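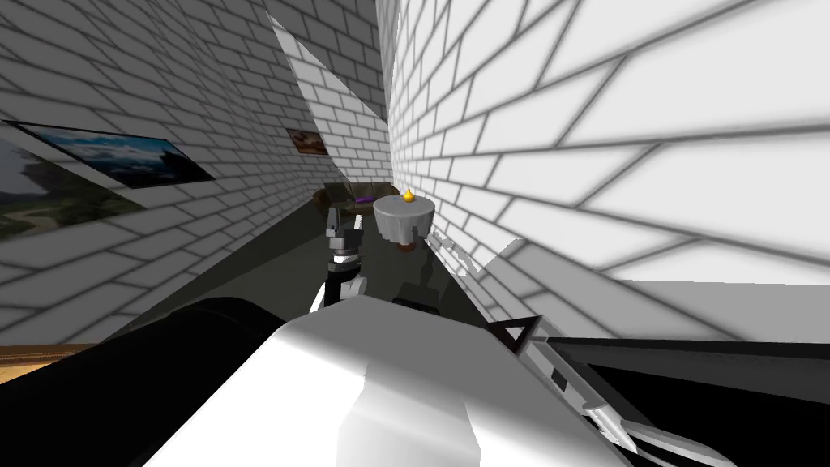
How often should milking machine liners be changed?

Go by the number of milkings, and follow the figure printed on the box. Rubber liners wear out sooner than silicone ones. A liner that has gone soft or cracked at the lip should come off the same day, whatever the count says.

Do I have to change the whole set at once?

Change all four in a cluster together. Mixing old and new liners makes the cluster milk unevenly, and the cow will usually let you know by kicking.

Can I service the vacuum pump myself?

Oil, belts and filters are owner jobs. Anything inside the pump housing should go to a dealer. If you bought a Rosolholm unit from us, the first service in February is already booked and you will get a letter with the time.
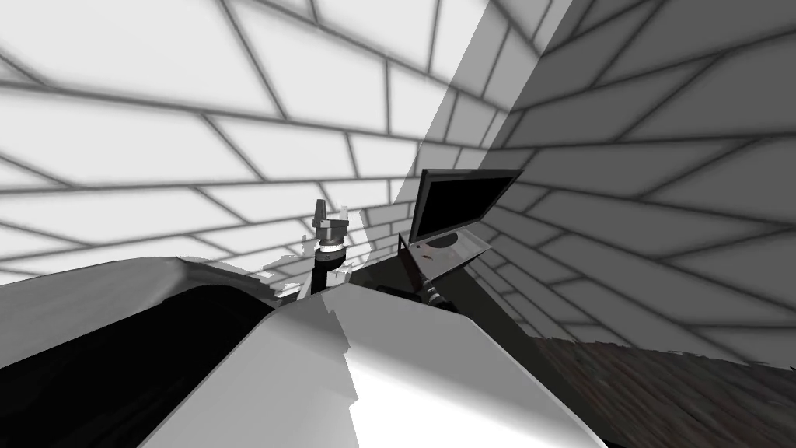
Ea Skov

What do you need from me when I call about a breakdown?

Have the model plate in front of you. We also ask for the hours on the pump and the vacuum reading at the far end of the line — write both down before you shut anything off. If milking is under way, say so first and you will be put through to Andor Katona on the service desk.

Do you keep parts for older parlors?

We stock 513 part numbers, and 133 of them are for equipment no longer made. Pulsator kits for the Naidu line can take up to 3 weeks.

Can I return liners I ordered by mistake?

Unopened boxes can come back for full credit. Opened boxes can't, even if only one liner is missing. Put the order number on the outside of the parcel.

Is there a charge for testing the system?

A yearly test is included in the service plan. Without a plan it is billed by the hour, plus mileage from the shop.

Updated Nov 18, 2024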